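Drying Time and Water Use in a Shared Student Laundry
Final project report, Household Resource Studies
Prepared by Keegan Merrick and Iolanda Trindade
Supervisor: Stanisława Ostrowski
25 April 2020

1. Background

The Lemine residence provides one laundry room for 515 students. Residents pay per cycle, and the housing office had received complaints that heavy items came out of the dryers damp. The project team was asked to find out whether the complaints reflected machine faults or the way loads were put together.

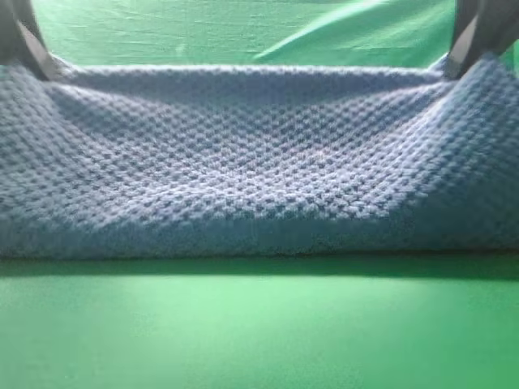 Laundry habits in shared housing differ from those in family homes. Students tend to wait until a full load has built up and then wash everything together. Thick, textured cloth of a blue-grey kind like the piece shown is therefore likely to share a drum with shirts and bed sheets, although the two call for different drying times. The residence rules in force during the study gave no guidance on sorting.

2. Method

Records were kept for 6 weeks, beginning in November. Users were asked to fill in a card stating the type of load, the program chosen and whether a second drying cycle was needed. In total, 1,660 cards were returned. Cards without a program number were set aside.
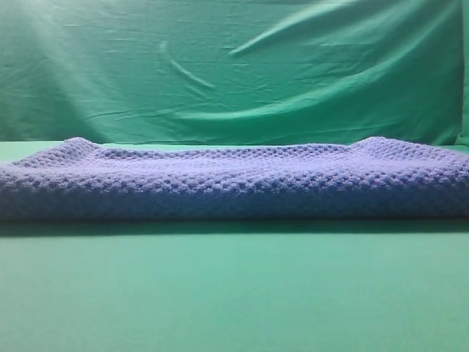

Water use was read from the room meter each morning before opening. The meter does not separate one washer from another, so results are given for the room as a whole.

3. Results

Second drying cycles were reported mostly for mixed loads. Loads sorted by weight of fabric seldom needed one -- even when the drum was full. No machine stood out as faulty. Almost 3,000 liters of water went to repeat rinses, which users chose most often after adding too much detergent.
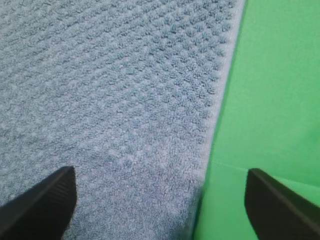

4. Discussion

The cards were filled in by the users themselves, and some people may have left out a second cycle. The study also covered only the colder part of the year, when few residents dry clothes outdoors. Davoud Mahmoudi of the housing office noted that the price of a dryer cycle had gone up shortly before the study -- this may have led to fuller loads than usual.
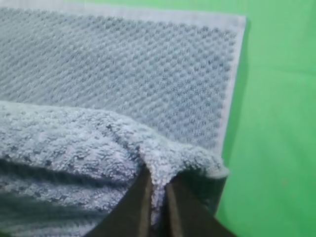
Figure 4. Light blue towel with raised texture, partly folded over.

5. Recommendations

A sorting chart should be posted beside the dryers, and a measuring cup should be kept at each washer. The team further recommends that the card survey be repeated in warmer weather, with a separate line for towels and blankets.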